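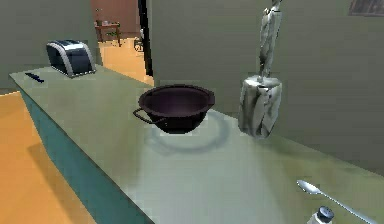 Uma torradeira preta e prateada em cima do balcão da cozinha.

Porque é que o pão fica castanho quando o torramos?

Pões uma fatia de pão branco na torradeira e, passado pouco tempo, sai uma fatia castanha, estaladiça e com um cheiro diferente. Ninguém pintou o pão nem lhe juntou nada. O que mudou foi o próprio pão, e quem o mudou foi o calor.

De que é feito o pão

O pão leva farinha, água, sal e fermento. A farinha vem de grãos de trigo moídos. Dentro desses grãos há duas coisas importantes para a nossa história: o amido e as proteínas.

O amido é a reserva de energia da planta. É formado por muitos açúcares pequeninos, presos uns aos outros como as contas de um colar. Quando a massa descansa, antes de ir ao forno, uma parte desses colares parte-se e ficam alguns açúcares soltos.

As proteínas também são colares, mas feitos com outras contas, que se chamam aminoácidos. São elas que dão à massa a força para esticar sem se rasgar.

No pão há ainda bastante água. Não a vemos, mas é ela que torna o miolo macio.

Primeiro, a água vai-se embora

Dentro de uma torradeira há fios de metal muito finos. Quando a eletricidade passa por eles, aquecem tanto que ficam cor de laranja. O calor viaja pelo ar até ao pão, da mesma maneira que o calor do Sol chega à tua cara. Chama-se a isto radiação térmica.

A primeira coisa que acontece é a superfície do pão secar. A água transforma-se em vapor a 100 graus. Enquanto houver muita água à superfície, a temperatura ali não sobe muito acima disso, e o pão continua claro. Por esse motivo, durante a primeira parte do tempo parece que não está a acontecer nada.

Quando a superfície seca, aquece mais depressa. É então que a cor começa a mudar.

Uma reação com nome de cientista

Com a superfície bem quente, os açúcares soltos e os aminoácidos juntam-se e formam substâncias novas. Algumas são castanhas e dão a cor. Outras são muito leves, soltam-se para o ar e chegam-nos ao nariz: são o cheiro a torrada.

Esta mudança chama-se reação de Maillard (lê-se "maiár"). O nome vem de um químico francês que a estudou há mais de um século. Acontece também na côdea do pão quando está no forno, na carne grelhada, nas bolachas e nos grãos de café torrados.

Uma reação química é uma transformação em que umas substâncias dão origem a outras. Muitas não se conseguem desfazer. Se deixares uma torrada arrefecer, ela fica fria, mas não volta a ser branca. Com o gelo é diferente: derrete, fica água, e se o puseres no congelador volta a ser gelo. A água continuou sempre a ser água.

E quando a torrada queima?

Se o pão ficar demasiado tempo ao calor, as substâncias castanhas também se transformam. O que sobra é sobretudo carbono, que é preto e sabe a amargo. O lápis com que escreves também tem carbono, numa forma chamada grafite.

Uma torrada muito escura não faz bem à saúde. O melhor é parar quando ela está dourada. Se só os cantos ficaram pretos, podes cortá-los. Se ficou toda preta, deita-a fora e faz outra.

Porque é que o meio continua mole

O pão está cheio de bolhinhas de ar, que foram feitas pelo fermento. O ar parado conduz mal o calor. É assim que um casaco de penas te mantém quente no inverno: tem muito ar preso lá dentro. No pão, as bolhas atrasam o calor, e o miolo fica protegido durante algum tempo. Uma fatia grossa pode estar castanha por fora e macia no centro. Uma fatia muito fina seca toda e parte-se como uma bolacha.

Faz a experiência

Pede a um adulto para estar contigo do princípio ao fim.

Vais precisar de:
2 fatias do mesmo pão
um borrifador com água
uma torradeira
um relógio
papel e lápis

Deixa uma das fatias ao ar até ao dia seguinte, em cima de um prato. Guarda a outra num saco fechado. No dia seguinte, toca nas duas e escreve o que sentes. Depois torra primeiro a fatia seca e a seguir a fatia do saco, com o botão na mesma posição. Deixa a torradeira arrefecer bem entre as duas. Compara as cores.

O borrifador é para usar só num desenho de previsão: desenha como achas que ficaria uma torrada feita com pão muito húmido, depois de borrifares um bocadinho de pão num prato e veres como fica. Não ponhas pão molhado na torradeira.

Cuidados a ter

Nunca metas um garfo, uma faca ou os dedos dentro da torradeira. Se o pão ficar preso, chama um adulto, que deve desligar a ficha da tomada e esperar que tudo arrefeça. As partes de metal podem queimar mesmo depois de a torrada sair. As migalhas que se juntam no fundo também devem ser limpas de vez em quando, com a ficha desligada.

Palavras para guardar

Amido: reserva de energia das plantas, feita de muitos açúcares ligados.
Aminoácidos: as peças pequenas que formam as proteínas.
Radiação térmica: calor que viaja sem precisar de tocar nas coisas.
Reação química: transformação em que se formam substâncias novas.
Carbono: elemento que existe em todos os seres vivos e também no carvão.

Texto de Igor Wasilewska
Fevereiro de 2023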